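Call for participants: evening helpers for a two-arm robot build, Prendlow shared workshop, Wendurside

We are a small group in the Prendlow workshop and we are building a home robot with two arms. The project has the name Lodumley. We look for 4 people who would like to join us from August until the end of the winter. It is not paid work, but the travel inside Wendurside is refunded and you may use all the machines of the workshop during this period.

The mechanical part is on the bench now. In the same time we prepare the control in simulation, with a rendered room and its dining table, and this is where most of the help is needed. We have kept 387 practice runs until today and we would like to reach 2125 before the arms are allowed to move in the real kitchen of the workshop.
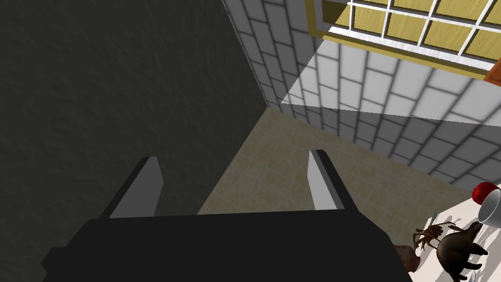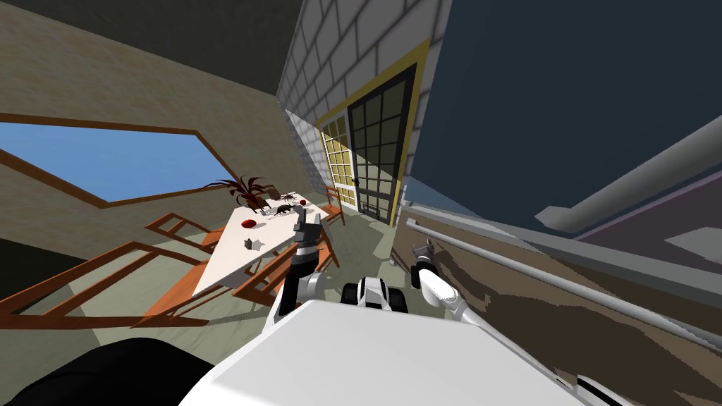
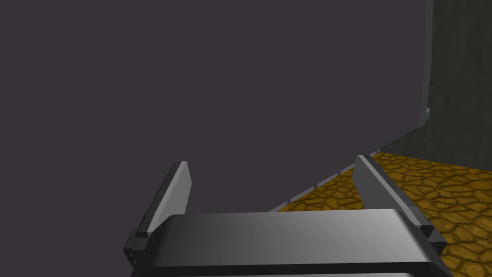 Lodumley in simulation. First and third: close view of one open gripper. Second: both arms, with the dining table.

What you will do

You will guide the arms by hand controller, save the good runs and write a short note for the bad ones. Two of the new participants will also help with the wiring of the left arm and with the Ishida driver boards, which we bought second-hand and which came without a manual. Who prefers only the computer part can say so in the application.

What we ask

You are at least 18 years old and you can come two evenings in the month, from 18:30 to 21:00. You are patient with repeated work. Experience with soldering or with Python is welcome but it is not a condition, and we will teach you the controller in the first evening. The working language is English, and as you can see from this text it does not need to be perfect.

What we offer

A key card for the workshop, tea and soup in the evenings, and your name in the build notes if you wish it. The group has a budget of 625 pounds for parts, and participants decide together how the rest of it is used. The next question is the fingertips: we want to try softer pads, and proposals are very welcome.

How to apply

Please write some lines about yourself and tell us which evenings are possible for you. You can leave the letter in the Lodumley box at the entrance of Prendlow or send it by the contact form of the workshop, with the word "arms" in the subject. We answer to everybody. Before you decide, you may visit us on any build evening and try the controller for half an hour.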